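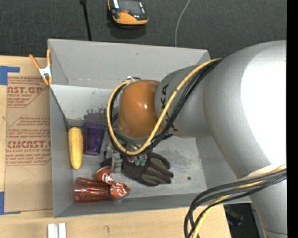
Nidia Ayala

Draft Beer Service, Unit 4: Line Balance and Temperature

Read this before the lab. The worked problem at the end will be done on the board, and you should have tried it first. Unit 3 (keg couplers and washers) is assumed.

4.1 What balance means

A draft system is balanced when the pressure applied at the keg equals the total resistance between the keg and the faucet, at the desired rate of flow. The standard rate in this course is two ounces per second, so a pint takes eight seconds. Faster flow at the same temperature knocks gas out of the beer and gives foam. Slower flow costs time at the bar and usually leads staff to open the faucet only part way, a bad habit that makes more foam.

Applied pressure has a second job. It holds the carbon dioxide in the beer at the level set by the brewer. This level is given in volumes. One volume means that a quart of beer holds a quart of gas, measured at standard conditions. Most ales and lagers sold on draft in this country fall between 2.4 and 2.7 volumes.

Set the pressure for carbonation first. Then build or change the line so that its resistance matches. Do not turn the regulator down to cure a fast pour. The pour will improve for a few hours and then the keg will go flat from the top.

4.2 Temperature

The same pressure holds less gas in warm beer than in cold beer. At 38 F, beer at 2.5 volumes needs a gauge pressure of a little over 11 psi at sea level. At 42 F the same beer needs a little over 13. A cooler that drifts four degrees over a busy evening will therefore pour well at opening and badly by nine o'clock with no change to any fitting.

Measure the beer and not the air. Draw two glasses, throw away the first, and read the second with a thermometer that has been checked in ice water. Air readings swing each time the cooler door opens. A full half-barrel keg at 50 F needs about a day in a 38 F cooler before it should be tapped. Mark the delivery time on the collar.

4.3 Altitude

Regulator gauges read pressure above the local air. At higher elevations the air pushes less, so the gauge must be set higher to hold the same carbonation. Add one psi for each 2,000 feet. Our teaching bar in Drummond is low enough that we ignore this. Students placed at the Waltorard taproom for their practicum should not ignore it, and should ask Gilmar Arruda for the house settings before touching anything.

4.4 Sources of resistance

Line. Vinyl tubing of 3/16 inch inside diameter is taken as 3 psi per foot. Vinyl of 1/4 inch is taken as 0.85 psi per foot. Barrier tubing is smoother: 1/4 inch is 0.30, 5/16 inch is 0.10, and 3/8 inch is 0.06. Makers' tables differ, and the maker's figure for the tubing in hand takes priority over mine.

Rise. Each foot of vertical lift from the middle of the keg to the faucet adds 0.43 psi. Many people use 0.5, and for short lifts the difference can be ignored. A drop subtracts the same amount. Count only the difference in height between the two ends. A line that goes up over a ceiling and comes back down has the net rise, though the extra length still counts as line.

Hardware. Towers and shanks vary. Use the maker's value where there is one. For the straight shank and standard faucet on our bench, use zero.

4.5 The working formula

P = (R x L) + (0.43 x H) + T

P is applied pressure in psi, R is line resistance per foot, L is line length in feet, H is net rise in feet, and T is the resistance of the tower and hardware in psi. For a direct draw box with one size of tubing, solve for L. For a long draw, run barrier tubing most of the way and solve for the short length of 3/16 inch choker at the tower end.

4.6 Long draw and mixed gas

Above a certain length, the pressure needed to move the beer is more than the pressure needed to hold its carbonation. Straight carbon dioxide at the higher pressure will overcarbonate the keg within days. The answer is a blend with nitrogen, which dissolves very little at these pressures. The share of carbon dioxide in the blend is worked out in absolute pressure, so add 14.7 to both gauge readings before dividing.

Suppose the beer needs 11 psi for carbonation and the line needs 22 psi to flow. Then (11 + 14.7) / (22 + 14.7) = 0.70, and the blend is 70 percent carbon dioxide. Dividing 11 by 22 gives 50 percent, and this is the most common error in the homework. The stout blend of 25 percent carbon dioxide is not to be used on ordinary ales or lagers.

Tyra Strand's notes on the Nelska brewery cellar, in the course folder, cover a trunk run with a glycol return. Her figures use barrier tubing throughout.

4.7 Foam: order of checks

Check the beer temperature at the faucet, then at the keg. Check the regulator against the posted setting. Look for bubbles in the line just above the coupler; bubbles there mean a bad seal, low pressure or a warm keg. Bubbles only near the tower mean a warm tower. Take the faucet apart and look for a worn washer or dried beer in the vent holes. Check the date of the last line cleaning, which should be within two weeks. Change one thing at a time and write it down.

4.8 Worked problem

A box in Driltosville holds beer at 38 F and 2.5 volumes. Applied pressure is 12 psi. The net rise is four feet. The tubing is 3/16 inch vinyl and the hardware is taken as zero. Find the length.

Rise: 0.43 x 4 = 1.72 psi
Left for the line: 12 - 1.72 = 10.28 psi
Length: 10.28 / 3 = 3.43 feet

Cut to three feet six inches. Repeat for 1/4 inch vinyl and say why the result might be awkward inside a small box.

Problem set 4 is due Fri 22 March. Show units on every line. Hand it to Ewurabena Fiadzo or leave it in the tray outside room 24.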